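Ticket 2471: Marumier reader skips pages in the Oscombe reissue
Opened by: Laurier Sutherland
Handled by: Senan Ó Briain, Kulorico reader support
Status: Waiting on customer

Laurier wrote:
Hello there! I've been reading Oscombe since I was a kid (my aunt had the whole run in a trunk) and I was so happy to see the old superhero strips show up in Marumier. Trouble is, issue 88 jumps straight from the rooftop fight to the letters page, and I never get to see how Agbeko gets her mask back. I've closed the app and opened it again, and it does the same thing on my tablet and my phone.

Senan replied, Sat 29 December:
Hi Laurier, and what a lovely note to get on a weekend! I'm an Agbeko fan myself, so I went and looked right away. The issue was scanned again in July, and copies downloaded before then are missing the two-page spread. I'd guess yours is one of those. Would you try these steps for me, in order?

Step 1. Open your library, hold your finger on the cover and choose Remove Download. Your bookmarks will stay put, I promise.

Step 2. Go to Settings, then Storage, and tap Clear Old Pages. It can take a few minutes on a big collection, so go get yourself a snack.
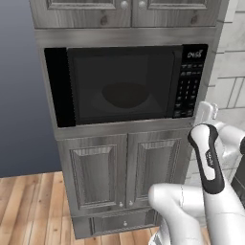

Step 3. Download the issue again over Wi-Fi and turn to the rooftop fight. The spread should come right after it.

If it still skips, just reply here with the version number from the About screen and I'll send it over to the scanning folks.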